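Re: [members] Members' preview, Kistel prints

On Monday the Gwilliam Gallery office wrote:

> The spring show, "Kistel: Works on Paper," opens to members
> in March. Of the 3,000 sheets left to us by the estate,
> 305 will be on view. Please reserve a time slot. Large
> bags must be left at the desk.

Thanks for this. I have reserved my slot, left my large bag at home in spirit, and have one or two remarks.

First, 305 prints is a lot for two rooms and a corridor. I remember the Stondden drawings, hung so high that the top row was enjoyed mainly by the sprinkler heads. Could the little harbor etchings go at eye level this time? They're the size of playing cards.

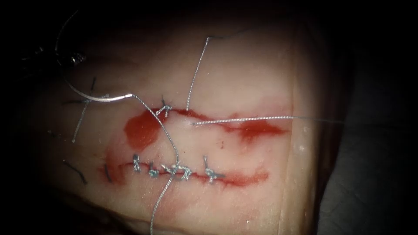
Second, the labels. Last year's ran to a full page each and used "interrogates" the way other people use commas. Title, date and what it's printed on would do me nicely. Anyone wanting more can buy the catalog, which I see has gone up again.

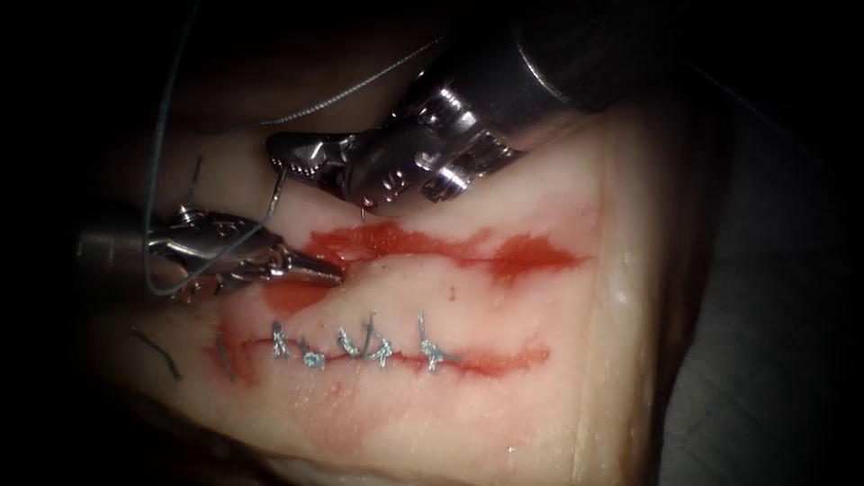

Page last changed: Monday, 4:10 pm

Third, the Janano loan. The newsletter said the big woodcuts were coming and the web page says they're "under discussion." I'd drive in twice for those woodcuts. I would not drive in twice for a discussion.

> Light refreshments will be served in the corridor.

The same corridor with the prints in it? I only ask. At the Stondden opening I spent most of an hour pinned between a cheese tray and a charcoal nude, and I couldn't tell you much about either one.

I'm down for the 10:30 slot if anyone wants to share a ride from the north side. My back seat is full of frames, so it would be one passenger, and a narrow one.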